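Brodgate workshop builds a fruit-sorting arm, mostly in simulation so far

Posted 2021-03-13 in Local / Makers

BRODGATE — The shared workshop on Voker Street has a robot that sorts fruit. Sort of. It lives in a computer for now, and the real one is in pieces on the long bench by the window, waiting on a shoulder bearing.

The project is called Clutska. Started last July as a winter-evenings thing that got going early, and it has eaten most of the workshop's back shelf since. The idea is simple enough. A bowl of mixed fruit and veg goes on a table, the arm picks out one piece at a time and puts it in the right basket. Soft stuff gently. Hard stuff, less of a worry.

The group behind it is a loose handful of members, none of them doing robots for a living. One fixes washing machines. Another teaches middle school math and wrote most of the planning code on the bus.

They showed the simulation side at the open evening this week, on the big monitor over the laser cutter. The sim uses a model of a much fancier arm than the one they are building, a white Franka-style one, which the group says was the quickest way to get going. The model was there, it worked, and the grasping code doesn't care much whose elbow it is moving. That's the theory anyway. Swapping in their own arm is the next job on the list and it has been the next job for a while.

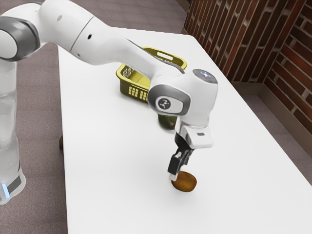 Lots of questions from visitors, mainly about money. The build has cost $467 out of pocket so far, the group says, and that's with a good pile of free parts. Motors came out of a stair lift that Mac Carthaigh, the scrap and salvage yard out past the bridge, let them strip on a rainy afternoon. Aluminum for the upper arm was offcuts. The gripper is printed, and has been printed again and again, first in a plastic that was too stiff, then in a rubbery one that jammed the printer and set off a small argument about who cleans the nozzle.

Current version has two fingers with soft pads. It closes on a lemon fine. It closes on a grape and you need a paper towel.

Which is why so much of the work moved to the computer. A simulated pear can be dropped all night and there's nothing to mop. The team leaves the sim running on an old desktop under the stairs (please do not unplug it, there is a sign) and comes back in the morning to a log file. The longest overnight run got through 2838 attempted picks. How many of those were good picks they would rather not say until they've fixed the scoring, which was counting a piece of fruit as "placed" if it rolled off the table in the direction of the basket.

That bug was in there for weeks apparently.

The fruit models have turned into a project of their own. The first ones were plain balls and eggs in flat colors, and the vision code learned them in no time, then fell apart as soon as a real webcam was pointed at a real kitchen counter. Brown things were the worst. Potatoes, kiwis, an old russet apple, all came back as the same thing with high confidence. So a couple of members sat down and redid the skins one by one, with speckles and uneven color and shapes that aren't the same on both sides. A lumpy fruit also sits differently, and the fingers have to come in at another angle, so the shape work helps with the grasping as well as the seeing.

Each model gets looked at alone on a pale background before it goes into the pile with the rest. Slow work. The group did say it's oddly relaxing.
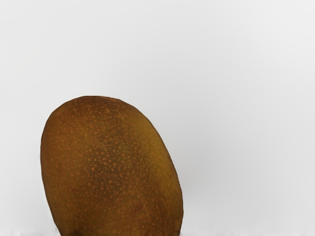
The kiwi model from the Clutska simulation, with its speckled skin. Render: Clutska group

Bananas are still a mess. Nobody has got a bunch to behave, the sim treats it like a solid brick or else the whole thing explodes across the table, and for now the official position is single bananas only. Grapes are off the list completely. Somebody asked about eggs and got a look.

On the hardware side the arm itself has five joints planned, of which the bottom two move. The base turns, with a bit of a groan at one end of its travel. The shoulder lifts but not with anything on the end of it, that's the bearing problem — the one they had was meant for a garden gate and has a wobble you can feel with your hand. A replacement is ordered. The elbow is built and sitting in a shoebox. Wiring for the rest is labeled with masking tape and hanging off a hook.

Power is another open question. The stair lift motors pull more than the bench supply likes, and twice now the workshop has lost its lights with the table saw people in the middle of a cut. Not popular. The group has agreed to test motors only when the saw is off, and there's a sheet on the door to sign for it. An emergency stop button is fitted already, a big red one, and it went in before the second motor did after the workshop insisted on it.

Safety rules for the open evenings are the same as for the other machines: stay behind the yellow tape when the arm is powered, long hair tied back, kids with an adult. The simulation has no such rules and the kids mostly went for that. One got the arm to pick up its own basket, which the group says shoud not be possible, and they've asked for the settings to be written down.

What is it for, though? Fair question and it came up more than once. The original plan was to lend the finished arm to the food share table that runs out of the same building, where donated produce comes in mixed crates and has to be gone through by hand. The food share people are polite about this. They can clear a crate in a few minutes, and the arm in its best simulated run takes around that long to do a lemon and think about it. The group says speed comes later. They would also be happy if it just worked as something for new members to learn on, and two people have joined the workshop since the project went up on the notice board.

Code will be put up for anyone to use once somebody has gone through and taken out the passwords. The fruit models too, minus the banana. No charge and no support either, they want that understood.

Still wanted for the build, if you have one lying in a garage: a decent bench power supply, short lengths of drag chain, a webcam that focuses up close, and any dead treadmill with the motor still in it. Drop things at the front desk marked CLUTSKA, in capitals, becuase a box of good connectors went out with the recycling last month. No more printers please. They have enough printers.

The group meets at the Voker Street workshop most weeks after the evening class clears out, and visitors are fine as long as they sign in. Ring the lower bell, the upper one is the dentist.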